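Folding and Laundry Helper, Part Time – Jelholm Guest House

Posted 26th April

We are looking for a patient, cheerful person to join us at Jelholm and take charge of the folding. That sounds like a small thing when you write it down, and I suppose it is, but anybody who has lived in a big house with a lot of beds will know how quickly the clean laundry gets ahead of you. Ours has been ahead of us since last August, and we would dearly like to catch up!

Jelholm was built in 1945 as a family home and still feels like one. People come to stay with us for a week or a month at a time, often with children and sometimes with a grandparent or two, and we do their washing for them as part of the stay. It started as a favor to a tired couple with a new baby and somehow became the thing guests mention most when they write to us afterward. So along with the sheets and towels you would expect, there are sweaters, school clothes, baby blankets, pajamas, and more odd socks than I care to think about.

What the work is like

You would start at 2 in the afternoon, when the morning loads are done and the bedrooms are quiet. We don't have a proper folding table. We tried one in the hallway and everyone bumped into it, so now the baskets go up to whichever bedroom is free and the folding gets done right there on the bed, on top of the quilt. It is a nice way to work if you don't mind standing, and the light upstairs is lovely most of the year.

Sheets and pillowcases are folded to fit the shelves in the linen closet, and we will show you how on your first day (the fitted ones too – there is a trick to it and it can be learned). Towels are folded in thirds. Guests' own clothes are folded simply and neatly, stacked by room, and left in a basket outside the door. Knitwear gets a little extra care. We never hang it, because the shoulders go, and we ask that anything striped be folded so the stripes lie more or less level. You may laugh, but it makes a stack look so much nicer, and it only takes a moment longer.

There is also some light mending if you enjoy it. Loose buttons, a dropped hem, that sort of thing. If you don't sew, please apply anyway.

Who would suit us

You don't need hotel experience. We would be just as happy to hear from someone who raised a houseful of kids, or worked in a clothing store, or is a student who finds folding restful between classes. What matters is that you are gentle with other people's things, that you can manage two flights of stairs with a basket, and that you will tell us when something comes out of the dryer smaller than it went in. It happens! We would much prefer to hear it from you.

Please be comfortable around dogs, as guests are allowed to bring them, and let us know if you are sensitive to detergent. We use an unscented one from Jinirby and can change it if need be.
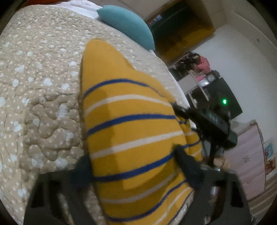 Striped knitwear on one of the quilts, upstairs.

Pay and hours

The pay is $578 a week for five afternoons, with your days agreed in advance so you can plan the rest of your life. Lunch is included if you care to come early, and there is generally soup. Parking is behind the house on the Cuervo Lane side. The Rekero bus stops at the bottom of the hill, and the walk up is pleasant except in ice, when one of us will come down and get you.

How to apply

Write us a letter or a note, by mail or through the contact page, and tell us a bit about yourself and which afternoons you could do. A résumé is welcome but not required. Please include the name of one person we could call who knows you well. We will invite a few people over for coffee and a look around the house, and you would be very welcome to bring questions – about the hours, the stairs, the dogs, or anything else.

We hope to have someone settled in before the summer guests arrive, but we will wait a little for the right person.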